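Petville workshop group builds its robot arm a bedroom to practice in

PETVILLE, October. The shared workshop on the upper floor of the old Mosoti seed warehouse has a robot arm project, a waiting list for the drill press and, as of this month, a simulated bedroom with a green tiled wall.

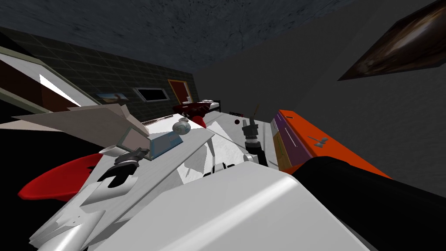 The bedroom exists only on the workshop's computers. It belongs to Munance, the group's name for its long-running effort to build a tabletop arm that can tidy a desk. The metal and plastic version is still in pieces on a bench by the freight elevator. The simulated version has been working on a white tabletop for most of the fall, with a laptop and a cup among the things it has to work around.

Members say the order of events was deliberate. The first arm the group built, two winters ago, went straight from the bench to a live test and removed the handle from a mug, then the mug from the table. A second attempt was clamped down more firmly and took a piece of the table with it. After that the group voted to let the next one make its mistakes on a screen, where crockery is free.

The software runs on a donated desktop computer that also handles the workshop's door locks, an arrangement that has twice left people standing in the stairwell while the arm thought about a cup. A practice run takes 36 seconds when nothing goes wrong. The group keeps a log of the ones that go otherwise, and it is the best-read document in the building.

According to that log, the arm has so far completed 104 runs in the furnished room. In 70 of them it picked up what it was asked to pick up and put it down where it was asked to put it. The rest are recorded under headings that include "pushed it," "pushed something else" and "waved." One entry reads, in full, "technically a pickup."

The furnishings were a late addition. Through the summer the arm practiced in a blank gray box with one cube on a table, and got very good at it. Then the group moved the cube next to a pretend laptop and the success rate fell through the floor, along with, in one memorable run, the cube. The conclusion was that the arm needed to live somewhere more like a home, meaning somewhere with too much stuff in it.

Decorating went to whoever showed up with opinions. The result has a bed with a dark red cover, a bright orange cabinet with a purple panel, and framed pictures on the walls, none of which the arm is ever asked to touch. The color scheme has been the subject of a longer email thread than the choice of motors was. A motion to repaint the cabinet failed. A motion to stop emailing about the cabinet passed, and is widely ignored.

There is a practical side to the clutter. The arm's software has to tell the thing it wants from the things it doesn't, and a tabletop with nothing on it teaches very little about that. Every few weeks the group shuffles the objects and runs the whole set again. The small cup remains the hardest assignment, for reasons that are argued over on build nights and have not been settled. One camp blames the gripper's fingers. The other blames the people who designed the gripper's fingers, who are mostly in the first camp.

Meanwhile the physical arm is coming along at the pace of things made after dinner. The shoulder joint is done and turns smoothly by hand. The wrist is on its third design, the second having been printed in mirror image and kept as a paperweight. The outer shell is waiting for the big printer, which is booked through the end of the month by somebody making a birdbath.

The group had hoped to show a working arm at the Hamthorpe tool fair in the spring. The plan now is to bring the simulation on a large monitor and the real arm in whatever state it has reached, with a sign explaining which is which. Visitors will be able to pick an object for the simulated arm to go after. Bets are discouraged by the fair's rules, which were updated after the workshop's last appearance in Hamthorpe, an event involving a self-driving wheelbarrow.

Money has not been much of an obstacle so far. Most of the parts came out of dead printers and a retired conveyor, and the simulated furniture cost nothing beyond an amount of evening time that members decline to add up. The one real purchase was a set of 2 matched motors for the elbow, and one of those is a spare.

If the shell gets printed on schedule, the first live test is planned for before the holidays, on a bench covered in carpet scraps. The group is asking for donated mugs. Chips and cracks are fine, and so is any slogan, though the workshop already has plenty from banks.

Munance build nights start at 7 p.m. and are open to anyone with a workshop membership or a guest pass. Enter by the loading dock stairs. If the door doesn't unlock right away, give the arm a minute to finish.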